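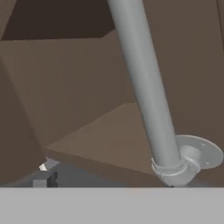
Speaker Notes: Public Broadcasters and the Connected Set

Print this page | E-mail this page
Reading time: 4 minutes

Opening remarks

Good afternoon. On behalf of the Carrilho Institute for Media Policy, I thank the chair, Raquel Mendes, for the invitation to speak. My remarks concern the place of public service channels on television sets that are connected to the internet, and the rules that decide where those channels appear on the screen.

(Pause. Next slide.)

For many years a viewer found a channel by its number. The numbers were assigned by the regulator, and the public channels came first. On a connected set, the first thing a viewer meets is a home screen. The order of that screen is set by the maker of the set or by the company that supplies its software. In most cases the order is settled by private contract, and the terms are not published.

Our review

In February the Institute completed its review of home screens. My colleague Şükran Kurtuluş led the work. The team interviewed 400 households and examined 23 models of television on sale at the time. On only two of those models could a viewer reach every national public channel from the first screen without changing any settings.

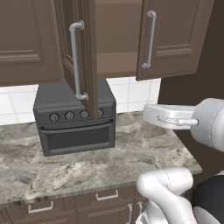 Kitchen corner with upper cabinets, simulated view.

Households were asked how they looked for the evening news. Older viewers tended to use the aerial input and the number keys. Younger viewers opened whichever application was nearest to hand. Many in both groups told us they did not know that the order of the tiles could be changed.

(If time is short, go directly to the recommendations.)

The position of the industry

It is right to record the other side. Horácio Brandão of Kovirness, which supplies software to set makers, told the review that a fixed order would limit what his company can offer to smaller channels. Pesudell made a similar point in writing and asked that any rule apply equally to sets and to plug-in devices. We accept the second point in full. On the first, we believe a modest requirement can be met without harm to smaller services.

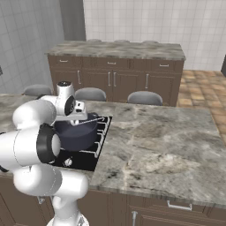
The Institute therefore recommends that public channels be given a place on the first screen as supplied, that viewers remain free to move or remove them, and that payments for position be disclosed each year to the regulator. A firm with fewer than 200 employees should have additional time to comply.

Rui Barros will speak after the break on the legal basis for these measures. Questions on method may be sent to Bernardo Ramalho at the Institute.

(Thank the chair. Take questions from the floor.)

This site uses cookies to measure traffic. By continuing to browse, you accept their use.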